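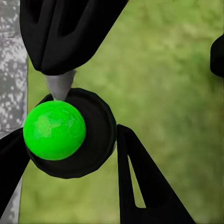

The grip model for the Vudholm cell now runs at a sensible speed and no longer flings the ball across the yard. Getting there took most of June. These are my notes on the settings, mainly for Jarosław Kubiak, who takes over the cell from Thursday, and for anyone else who has to set up a three-finger hand in simulation before touching the real one.

## What the cell does

The real machine picks soft round stock out of a tray and sets it into a fixture. It has a three-finger hand on a six-axis arm, built by Oltmanns and rewired by us. The simulated copy exists so that we can change finger timing and closing force without tying up the arm. It's a plain model: a ball, the hand, the arm, a ground texture and not much else. I left the grass backdrop from the template in. It costs nothing to render and changing it would mean touching the lighting file.

The ball is a low-polygon sphere in bright green. The colour makes it easy to find in the rendered output, and the facets are only in the visible mesh. Contact is worked out on a true sphere, which matters, and I'll come back to it.

## Time step

The first model I inherited from Daiane Bragança stepped at 1000 Hz. That was fine with the old two-finger hand. With three fingers closing on a stiff sphere the contacts chattered, and you could see it in the force log as a sawtooth on every finger. I tried 2000 and it was better but still noisy on the last finger to touch. At 4000 steps per second the sawtooth is gone. Going higher made no difference I could measure.

The cost is run time. A full grasp, from open hand to settled hold, takes up to 30 seconds on the office machine. Daiane's old version did it in a third of that, with rubbish forces.

## Contact shapes

Keep the visible mesh and the contact mesh apart. The finger housings have folds and grooves in them that came straight across from the CAD export, and if you let the solver use that geometry it finds edges that have no business carrying load. One early run had the ball hanging off a groove in the upper finger. Each finger now has a simple hull for contact. The slot in the tapered finger is filled in for contact purposes, as the ball is far too big to enter it.

The dished disc in the middle is different. A hull would close the recess and push the ball outwards, so it is split into a ring of wedges plus a flat back. Hülya Polat wrote the script that does the split. It lives with the model and has to be run again if the disc diameter changes. I forgot this twice.

## Closing order

Order matters more than force. All three fingers closing together looks tidy but gives a poor hold unless the ball starts exactly on centre, and in the tray it never does. What works:

1. Bring the disc up to the ball and stop at first contact.
2. Close the two lower fingers at low force until both report contact.
3. Bring the upper finger down until its cone meets the ball.
4. Wait for all the joint speeds to drop below the threshold.
5. Raise all three to holding force together.

Step 4 is the one people leave out. Without it the force ramp starts while the ball is still rolling in the dish, and the hold ends up lopsided. I set the wait by joint speed and not by a timer, after a timer that suited one ball size failed on the next.

## Friction

I wasted a week here. The friction value was set on the ball and again on the fingers, and the solver multiplies the two. Both looked reasonable in the file. Together they gave something close to wet soap, and I kept raising the force to make up for it. Set it in one place, leave the other at 1, and write a comment next to it. The comment is there now.

Normunds Avotiņš ran a pull test on the real finger pads so we had a number to aim at. He also found that the pads supplied by Stilport differ a little between batches. The model ignores that. If holds start to slip on the real cell after a pad change, look at the pads before the code.

## Checking it

I ran 776 grasps overnight with the ball started at random offsets in the tray. Four failed, all at the far corner where the arm is close to full stretch. Defne Ersoy thinks this is the wrist limit and I agree with her, but I haven't proved it. For now the tray map leaves that corner out.

Logs go to the Drusora share under the cell name. Each run writes joint angles, finger forces and the ball position. Turn off the rendered output for long runs or the disk fills up.

## Still to do

- Wrist limit at the far corner.
- Arm cable drag isn't modelled. The real arm lags slightly on fast moves to the left.
- The ball is rigid. Real stock gives a bit, so real finger forces come out lower than the model says.
- Rename the finger joints. They are still called f1, f3 and f2, in that order, going clockwise.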